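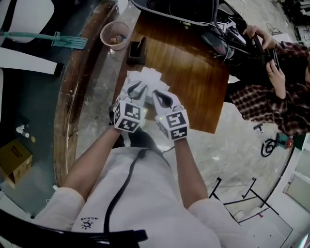
Gertraud Ruchti has cleaned up after other people's projects for 15 years. She runs the workroom at Trikmont, a shared building with a concrete floor, one big wooden table, and more cables than anyone has a use for. I asked her how she keeps a table like that usable.

"You start with the paper," she said. "Crumpled paper takes up more room than anything else and it's the easiest to get rid of. Get it off the table and then you can see what you have."

She keeps a small waste basket up on the table during a cleanup. Her first one stood on the floor in the corner, and people missed it or didn't walk over. "A pink mesh one is fine. You can see through it, so you know when it's full. I empty it before it gets there."

Cables come second. Ruchti doesn't try to untangle them on the spot. Everything goes to one end of the table, next to the bag it came in, and she sorts it when the rest is done. She uses cloth ties and a paper label on each one. In November she went through the whole building and ended up with 20 cables that matched no device. They went to a recycler in Clirari.

Thandeka Ngcobo shares the room with her and does most of the floor. She is less patient about bags. "People put a bag down on the table and it stays there all day – then the work happens on whatever is left over. I'd put hooks on the wall. Gertraud says the wall won't hold them."

"The wall won't hold them," Ruchti said.

They agree about the table itself. It has a rounded edge, and the rim is scuffed and marked from years of use. Ngcobo wanted to sand it. Ruchti has wiped it down with a damp rag and a little soap for nine years and sees no reason to change. "If you sand it, you have to finish it, and then we lose the room while it dries. The marks don't hurt anything."

The white paint on the concrete is another matter. It came from a ceiling job that was done without drop cloths. Ngcobo has gone at it with a scraper and got some of it up, but the stains underneath stayed. A contractor quoted them $2,192 to grind and seal the floor. They said no and bought a new mop.

I asked what they do with scraps that might still be good for something. Ruchti said she allows one box. When the box is full, something has to leave before anything else goes in. Ngcobo said there are two boxes.

"The second one is yours," Ruchti said.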